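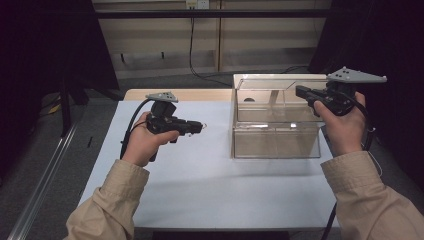
Craft Table Rental FAQ — Berholm Market Hall

Answers to the stuff we get emailed most. Read this first please, then write if it's not covered. Updated for the September season.

How much is a table?

$54 for a full table, one day. Half tables are gone, sorry, too many arguments over the middle. Price includes the table, two chairs, and a white cloth if you ask before setup day.

How do I pay?

Card or check. Checks made out to Berholm Market Hall, not to Dale. We don't hold a spot without payment. If the online form hangs on the last page, refresh once and check your email before paying again — a lot of double payments last spring and they take forever to sort out.

What size are the tables?

Six feet by 30 inches. Folding. You can put a rack next to it if it stays inside the tape on the floor. Behind you is yours back to the wall or the next seller's chairs, whichever comes first.

Can I pick my spot?

You can ask. Returning sellers get first pick until the end of the month before, then it's order of payment. Put your top choices in the notes box. "Near the door" is everybody's top choice so give us a second one. In winter the door is freezing, by the way.

What time is setup?

Doors open at 7 a.m. for sellers, 9 for the public. Cars out of the loading lane by 8:30. If you show up after 8:30 you park on Poirier Street and carry your stuff in from there.

What am I allowed to sell?

Things you made. Soap, candles, jewelry, prints, pottery, knits, wood, cards, baked goods with the county permit. No resale, no imports with your sticker on them, no direct sales companies. Vintage is a different market, see the Derkomari page.

Do I need a sales tax permit?

Yes. Upload a copy with your application. A temporary one is fine if you only do a market or two a year. We can't help you fill it out, the state office can and they do answer the phone.

Is there power?

Along the north wall only. $5 extra, bring your own cord and tape it down flat. No space heaters, no hot plates. Phone chargers and small lamps ok.

Is there wifi?

Sort of. It drops when the hall gets full. Use your phone's data for card sales and bring a backup way to take money.

How do I keep small things from disappearing flat on the table?

Get some height. Risers, crates, a slanted holder for cards and prints, anything that tips the front of the item up at the shopper. Tallest in back, and leave a gap you can see people through. Cover whatever you stack boxes under. Heavy stuff low, the floor has a bounce to it when the kids run past. 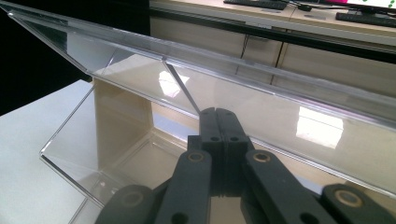
What's the best way to clean acrylic display pieces?

Lukewarm water, a drop of dish soap, soft microfiber cloth. Blow or rinse the dust off first or you'll grind it in. Never use glass cleaner with ammonia, it clouds the plastic and then it's done. Skip paper towels too, they leave fine scratches that show up under the hall lights. For haze that won't wash off a plastic polish works, a few sellers swear by Drasturex but any of them shuold be fine. Wrap pieces in an old pillowcase for the ride home.

Where do I put my prices?

On everything, or on one sign people can read without bending over. Shoppers walk off before they ask. Big dark marker on light card is plenty.

Can I leave my table early?

No. Stay till 3 p.m. even if you sold out. Put up a sign, hand out cards, take orders. Leaving early without a real emergency means you lose first pick next time.

What if I have to cancel?

Full refund up to 20 days before. After that, only if we fill the spot from the wait list. No swapping with a friend on your own — tell us and we'll change the name, otherwise the permit on file is wrong.

Can I bring my dog?

Service animals only. Hall rule, not ours.

Does my table need insurance?

Not required, recomended though. Hall coverage is for the building. It doesn't cover your stock or a shelf coming down on somebody's foot.

Who do I contact?

Dale Wong, sellers desk. Email is best, put your business name in the subject line. On market day find him at the front table until 9, after that ask at the coffee window.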